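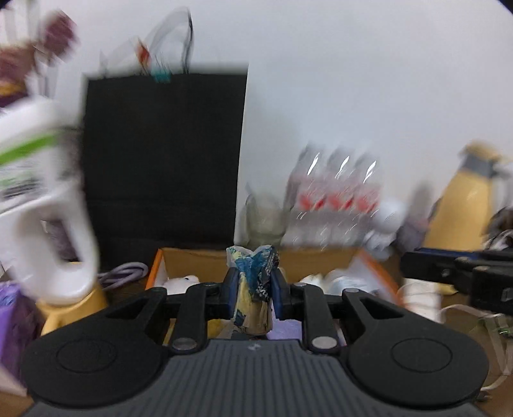

Please don't let this turn into another binder on a shelf, wrote one reader of our draft back in February, and please tell me what to do when two grippers want the same box. Fair enough! I've had that note taped over my desk ever since, and the document we're putting out today is a good deal shorter because of it.

Potus publishes Witeck, a free code of practice for hand-held gripper work

WATTANAPONG, 28 February 2025

I run the bench group at Potus, and I'm very happy to say that Witeck is finished and free to download. It's a code of practice for people who work with hand-held grippers on ordinary tables full of ordinary stuff: snack wrappers, mugs, bottles, shopping bags, cables. We wrote it with our friends at Moltel, who build fixtures and have a much lower tolerance for vague wording than we do (thank you, I think).

There are plenty of rules out there for big arms behind fences. We couldn't find much that fit a person standing at a table with a gripper in hand and a second gripper reaching in from the right. So we started keeping our own list, other teams asked for copies, and the list got out of control. At its worst it had 254 rules. Some contradicted each other, and one was just the word "tidy" with a question mark.

The released version has six sections: the table, the tool, the grip, sharing the space, stopping, and the log. Each one fits on a printed page you can hang up at the bench.

A few parts I'd point people to first.

The table. Clutter is allowed. We went back and forth on this one for weeks, and Moltel wanted a clear zone around every target. We ended up with a rule that says clutter can stay if it was put there on purpose and written down. Glass goes toward the back. Cables that aren't part of the task should be moved away from where the tool travels, and if they are part of the task, say so in the log.

The grip. Soft packaging gets its own paragraph. A crumpled wrapper pinched across the middle counts as held when both pads touch it and it's clear of everything underneath. If it's still hanging down into a box, log it as "in contact" and carry on. Please don't squeeze harder to make the entry look better!

Sharing the space. Yes, dear reader with the box question, you got your own rule. One gripper has the box at a time, and the other holds outside the rim until the first operator says "clear" out loud. We tried hand signals and everybody's hands were full.

Stopping. Anybody in the room can call a stop, including somebody who just walked in looking for the stapler. The run gets marked as stopped and it doesn't need a reason attached. We felt strongly about that one. In our own sessions people were waiting too long to speak up when they thought they'd have to fill in a form afterward.

The log. One line per pick, in plain words. We dropped the code numbers after reading back our old sheets and finding that none of us could remember what a 7C was.

Before release we ran the draft at the Wattanapong bench for 200 logged sessions, and most of the changes were to wording. "Secure the object" became "hold the object." "Operator shall verify" became "look." The section on pad wear got longer, and I'm still not sure we've got the inspection interval right, so if your pads wear faster than ours, I'd love to see your numbers.

Witeck is voluntary. It isn't a certification, we don't hand out a badge, and it doesn't replace whatever safety rules already apply where you work. If yours are stricter, follow yours.

You can copy it, change it and print it without asking us. We've set aside 200 printed sets for schools and small labs, and those are free too, postage included. To get one, write to the Potus bench group in Wattanapong and put "Witeck" in the subject line. Corrections and complaints go to the same place, and I read all of them myself.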